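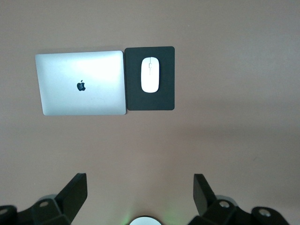 Figure 5.1 A closed laptop on a desktop, with a mouse pad and a white wireless mouse beside it.

Chapter 5
The Individual Workstation

Chapter Outline
5.1 The Work Surface
5.2 Placing the Computer
5.3 The Pad and the Pointing Device
5.4 Opening and Closing the Station
5.5 Shared Desks

Key Terms
clear zone, landscape placement, portrait placement, primary reach, secondary reach, station card

Opening Case: The Second Floor at Wirkuvero

In June 2018 the records office of Wirkuvero moved its staff from private rooms to a single open floor. The firm had 24 desks and a larger number of employees, many of whom worked part of the week at the Paracha branch. Each desk was therefore used by more than one person, and each person was issued a laptop, a mouse pad and a wireless mouse to be carried from desk to desk or kept in a locker overnight.

Jamila Bhattacharjee, the office manager, had expected complaints about noise. The complaints she received concerned the desks. Employees arrived in the morning to find papers left by the previous user. Mouse pads were placed under laptops, on top of them, or at the far edge of the desk, where the arm had to be stretched to use them. Several left-handed employees reported spending the first part of each day moving things that had been set out by a right-handed colleague. One supervisor kept a log of the time lost on her own team and found that it came to roughly 80 minutes a week.

Ms. Bhattacharjee answered with a one-page notice, later known in the firm as the station card. It named the items permitted on a desk at the close of the day, stated where each should be placed, and left the rest of the surface clear. The card did not settle every question. Some employees objected that a bare desk felt unwelcoming, and the Paracha branch asked to be excused from the rule altogether. By July the card had been revised twice.

We will return to the station card in Section 5.4, where both the first and the final versions are reprinted.

Introduction

Chapter 4 dealt with the room as a whole: its light, its walkways and the distance between desks. The present chapter turns to the area one person can reach while seated. This area is small, and decisions about it are often left to habit. Yet most office work is carried out within it, and a poor arrangement is repeated every hour of the working day.

A workstation is usually described in terms of two zones. The primary reach is the part of the surface that the hands can cover while the elbows stay close to the body. The secondary reach lies beyond it and requires the arm to be extended. Items in constant use belong in the first zone. Items used only now and then — a telephone directory, a tray, a closed laptop during a meeting — may be placed in the second.

The surface itself also deserves attention. Figure 5.1 shows a plain top with no visible pattern, on which a silver laptop and a dark pad stand out plainly. The laptop lies in landscape placement, wider than it is tall. The pad next to it is in portrait placement and takes up less width. Students should compare this arrangement with the one at their own desk before reading Section 5.3, which considers how the direction of the pad affects the space left for writing.

The term clear zone is used in this book for any part of the work surface that is kept free by rule. A clear zone may be permanent, as at a service counter, or it may apply only when the desk is not in use. The Wirkuvero card established a clear zone of the second kind. The Pandum method, discussed in Section 5.5, establishes one of the first kind and assigns all paper to a side table.

Learning Objectives

After completing this chapter, the student should be able to:
Define primary reach and secondary reach and mark both on a desk plan.
Choose a suitable position for a laptop, open or closed.
Adapt a standard layout for a left-handed user.
Prepare a station card for a desk used by more than one person.

Before You Read

Draw your own desk from above, showing every item on it in its usual place. Keep the drawing. It will be needed for the Zillard exercise at the end of Section 5.2.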